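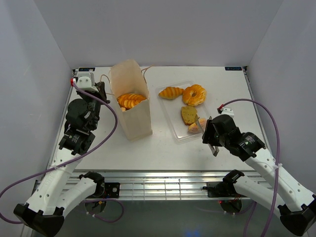
Bread in a paper bag with two thin handles.

Florbridge Time Planning Group
Minutes of the meeting held on December 18, 2020

Chair: Tumelo Pillay
Minutes: Secretary
Also attending: members as signed in; one observer from the Jurside group
Apologies: received from two members and accepted

1. Minutes of the previous meeting

The October minutes were agreed with one correction. Under item 4, "weekly list" should read "weekly review". The secretary will amend the filed copy.

2. Matters arising

2.1 The shared folder has been reorganised by topic. Old planning sheets are now under Archive and can be opened but not edited.

2.2 The action to write a short note on inbox rules was not completed. Carried forward.

2.3 The question of whether paper diaries should be covered in the group's guidance was deferred again. The chair asked that it either be put forward in writing next time or dropped from the list.

3. Fixed work blocks: results of the trial

3.1 The chair presented the results. Members taking part had been asked to plan their main work in blocks of 60 minutes, to keep messages closed during each block, and to record start time, stop time and any interruption on the Usman sheet.

3.2 The sheets returned covered 100 blocks. Of these, 63 were finished without an interruption being recorded. The rest were broken off or shortened, most often by telephone calls and by the member's own decision to check messages.

3.3 It was noted that the sheet does not separate an interruption from outside from one the member started. The figures above should not be used to compare members with each other.

3.4 Two members found the block too long for writing work and had split it with a short rest. There was a difference of opinion on whether a split block should count as one or two. Agreed: it counts as one if the same task is resumed, and as two if the task changes.

3.5 Blocks planned for the late afternoon were moved or cancelled more often than those planned for the morning. The chair said the number of late blocks was small and advised against drawing a rule from it.

3.6 Agreed: the trial will continue with a revised sheet. A column will be added for the source of each interruption. The column for mood will be removed, as it was left blank on most sheets.

4. Task list software

4.1 The group considered whether to move its shared list to Husero. A member who had tested it gave a report. Repeating tasks work as expected. Tasks without a due date are placed at the bottom of the list and are hidden after 18 entries unless the display setting is changed.

4.2 The present list holds almost double that number of undated tasks. Concern was raised that tasks would be lost from view during the move.

4.3 The observer reported that Jurside had moved its list in stages, beginning with dated tasks only, and had kept the old list open for reading. Undated tasks were then reviewed one at a time and given a date, given to someone, or deleted.

4.4 Agreed in principle to follow the same method. No data will be moved until the export file has been checked for missing notes. The present list remains the valid one until members are told otherwise.

5. Weekly review: standard order

5.1 The draft order of steps was discussed. As circulated: clear loose notes, check calendar, update task list, choose main tasks, book blocks.

5.2 It was proposed that the calendar be checked first. The argument was that loose notes often refer to appointments and are quicker to sort once the calendar is in front of the member. Against this, it was said that starting with the calendar leads some members to stop there.

5.3 Put to a show of hands. The change was carried. The draft will be reissued with the calendar as step one.

6. Any other business

6.1 A request was made for file names to begin with the year. Agreed for new files only.

6.2 The observer asked for a copy of the revised Usman sheet. Agreed, once it is ready.

7. Actions

Revise Usman sheet as in 3.6: Tumelo Pillay
Check export file for missing notes: member testing Husero
Reissue weekly review draft: Secretary
Inbox rules note (carried forward): Tumelo Pillay
Send revised sheet to Jurside: Secretary

8. Next meeting

Date to be set by email. Items for the agenda to reach the secretary one week beforehand.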